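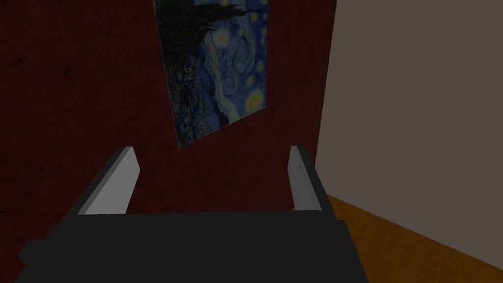
Van Gogh's The Starry Night on a dark maroon wall.

Village poster library is back, and you can borrow two at a time

I've had a soft spot for the poster library ever since I took home a huge Monet in my student days and couldn't get it through the front door. So I was really pleased to hear it's opening again in March, in the old reading room above Plista, the stationery shop on the corner (mind the stairs, they're steep).

If you never used it the first time round, it works just like borrowing a book. You pick a print, you sign the card, you take it home and hang it up for a couple of months. Then you bring it back and choose another. There are 403 prints ready to go out, all of them in frames, and another 600 or so still in boxes waiting to be cleaned and checked. Ans Postma, who has been sorting through them all winter, hopes to have the full 1,000 on the shelves before the schools break up.

I popped in for a nosey last week and stayed far too long. The old favourites are all on the list — sunflowers, water lilies, more ballet dancers than you'd think one village could need — but there's plenty I'd never come across. I fell for a set of railway posters by someone called Jelínek, all long shadows and tiny passengers, and I've already asked for one to be put aside. (Sorry if you had your eye on it!)

"People always ask for the Van Goghs first," Ans told me. "The Starry Night used to have its own waiting list, and I expect we'll need one again. I'd love it if they took a second one home that they'd never heard of."

You can have 2 prints out at once, and there's no charge if you live in the parish. People from further out pay a small yearly fee, which goes on new glass and hanging wire. Children can join too, with a parent's signature, and there's a low rack by the window with animals and maps and a rather good whale.

The frames have been mended by Flenirus, the little workshop down by the canal, and they've done a lovely job on some of the older ones. A few still have chips at the corners and I rather like those. Every print comes with a bit of card on the back where borrowers can write where they hung it. One I turned over had been in a dentist's waiting room, a caravan and somebody's downstairs loo, in that order.

Doors open at ten in the morning and close at four. Bring something with your address on it and, if you're walking, an old blanket to wrap your picture in. The bigger frames won't fit in the number 6 bus, but Iven, the greengrocer's next door, will lend you a trolley if you ask at the till and promise to bring it back the same day.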